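Stinadel sucht Leute, die gerne Wäsche zusammenlegen

Genedberg, Februar 2026 -- Ich falte seit fast einem Jahr beruflich T-Shirts, und zwar mit Händen, die nicht meine sind. Heute darf ich endlich öffentlich davon erzählen! Wir von Stinadel öffnen nämlich unsere Beispielsammlung Skesorar: Ab Mai können Hochschulen, Werkstätten und neugierige Tüftlerinnen und Tüftler damit arbeiten (und wer mag, steuert eigene Aufnahmen bei).

Was steckt drin? 798 Durchgänge, jeder davon von einem Menschen gesteuert, mit den Bildern der Kameras an den Greifern und neben dem Tisch sowie allen Bewegungsdaten der beiden Arme. Aus diesen Beispielen lernt unser System Kodikara, wie man Stoff anfasst, glattzieht und umschlägt. Klingt nach einer Kleinigkeit, bis man es selbst probiert hat. Ein Karton ist nach dem Hochheben immer noch ein Karton, aber ein Hemd sieht nach jedem Griff anders aus, und genau deshalb brauchen wir so viele Beispiele.

Gesteuert haben die Arme acht Kolleginnen und Kollegen, ich eingeschlossen. Meine ersten Versuche waren, nun ja, zerknittert. Tarık Yurt hat mir dann gezeigt, wie man den Kragen erwischt, ohne gleich die halbe Vorderseite mitzunehmen, und seitdem macht es mir richtig Spaß. Jede von uns faltet übrigens anders! Gönül Yüksel fängt am liebsten mit den Ärmeln an, ich mit dem Saum. Wir haben das absichtlich nicht vereinheitlicht -- Kodikara soll ruhig mehrere Wege zum gefalteten Shirt kennenlernen.

Auch die verpatzten Durchgänge bleiben in der Sammlung, 142 an der Zahl, alle als solche gekennzeichnet. Darüber haben wir lange diskutiert. »Wenn das System nur saubere Griffe sieht, weiß es nicht weiter, sobald ihm der Stoff wegrutscht«, meint Tülin Kahraman, die bei uns die Auswertung leitet. »Mir sind die Korrekturen mittendrin fast die liebsten Stellen.« Mir inzwischen auch, obwohl etliche davon auf mein Konto gehen.

Zu jedem Durchgang gibt es eine kurze Textbeschreibung und Zeitmarken für Greifen, Umschlagen und Loslassen. Die Marken hat Aslı Yüksel von Hand gesetzt und 17 Seiten Anleitung dazu geschrieben, die wir gleich mitliefern. Bitte wirklich lesen, da steckt viel Arbeit drin!

Wer Zugang möchte, schreibt uns formlos an die Pressestelle und erzählt in ein paar Sätzen, was sie oder er vorhat. Für Forschung und Lehre ist die Nutzung kostenlos. Redaktionen können gerne vorbeikommen und selbst an die Steuerung -- ein T-Shirt zum Üben liegt bereit.

Margit Hedlund
Stinadel, Genedberg

Weißer Stoff auf dem Falttisch, aus der Arbeit an Skesorar:
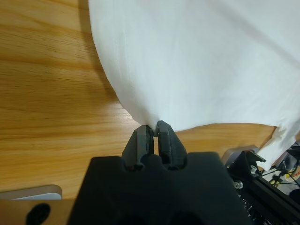
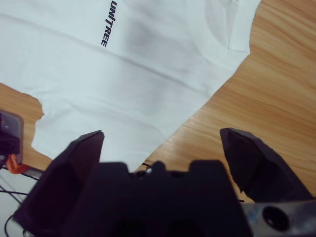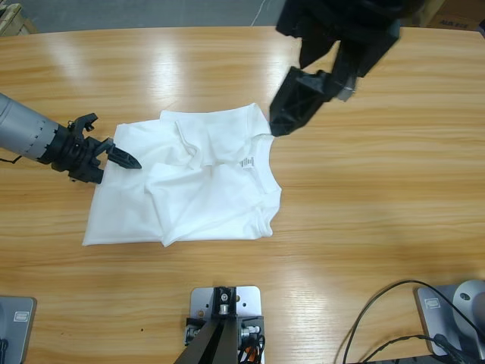 Stinadel Presse | Ausgabe 8 | Seite 1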